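Search this site
Enter keywords
Print this page | E-mail this page

Keeping the Small Shop Archive: Notes for Speaking
Talk for the Lurkthorpe Local History Evening, May
Ernő Borbély

Slide 1. Greeting
Good evening. Thank you for coming upstairs, I know the stairs are steep. My name is Ernő, I worked nineteen years in a hardware shop before I started with papers. Say here that I will speak slowly and that questions in the middle are welcome.

Slide 2. What I mean by a shop archive
When a shop closes, the family keeps the sign and maybe the cash register. The paper goes out. I mean the order books, the credit books, the letters from suppliers, the price lists with pencil corrections. For me these are more interesting than the sign. The sign tells the name of the shop. The credit book tells who bought nails in winter and paid in spring.

(Wait a little. Ask: who has such a book at home? Last time in Triltutov several hands went up.)

Slide 3. The Farkas shop
Miklós Farkas gave us the papers of his grandfather's shop. They were in the attic in fruit boxes. In total we have 481 order books and letters folders, and 3724 loose sheets. The loose sheets are the difficult part. A book keeps its own order. A sheet which fell out of a book does not remember where it was.

The shop sold rope, lamp oil, seeds, hinges, and for two years also bicycles. The bicycles were a mistake. There is a very polite letter to the supplier where the grandfather asks to send them back, and a less polite answer. Read both letters aloud, they are short.

Slide 4. First days of work
We did no sorting in the first days. We wrote on every box where it stood in the attic, left side or window side, and what was on top of it. Katsuhiko Onishi insisted on this and I was impatient with him. Later we found that the window side was the older part, and the boxes from there followed almost year by year. So I must say thank you to Katsuhiko, he is sitting in the second row.

Slide 5. Cleaning
Soft brush, from the middle to the edge. No water and no eraser on pencil. Old paper clips come out slowly - put a piece of thin plastic under the clip first, then lift. If there is mold, close the box again and keep it apart from the others. Do not be a hero with mold.

Rubber bands: they become hard and stick. Do not pull. Leave the piece which sticks and write it down.

Slide 6. Describing
One line for each folder. Year, from whom, to whom, what about. In the beginning I wrote half a page for each letter, and in one month I finished 51 folders. Ye-rin Song looked at my list and asked who will read it. It was a fair question. Now I write one line, and if the letter is special I put a star.

Explain the star. It is only my opinion, another person would put the stars differently.

Slide 7. The names problem
The same customer is written in four ways. Juhász with accent, without accent, only T. J., and once "the tall one from the mill". Tamás Juhász thinks this is his great-grandfather and he can be right. We keep the spelling as it stands in the book and put the common form in brackets after it. Please never correct the original.

About debts: some families still live here. We do not read out sums together with names, also not tonight. If somebody asks me, I will show the page to the family first.

Slide 8. Boxes and the room
Boxes should be full but not tight. A half-empty box makes the papers bend. We keep them in the dry room behind the Flelen reading room, away from the outside wall. Shelves start a hand above the floor, after the pipe story. (Tell the pipe story only if there is time.)

Slide 9. What you can do at home
Take the papers out of the cellar. Write with pencil on the back of photographs, softly, near the border. Ask the oldest person in the family now and write down the answer with the name of who said it. If you want to throw something, call me before.

Slide 10. Questions
Leave this slide on during the discussion. Repeat each question, the back rows do not hear. At the end mention the tea and the sign-up sheet by the door.
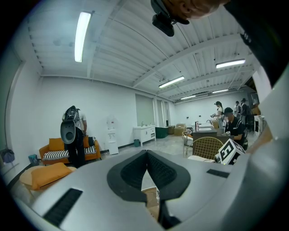 Grey housing with a black padded cutout, tan cardboard behind.

Related items
Reading Old Handwriting: Notes from Ye-rin Song
Seed Catalogs in the Farkas Papers
Lurkthorpe Evenings: List of Talks
How to Find the Flelen Reading Room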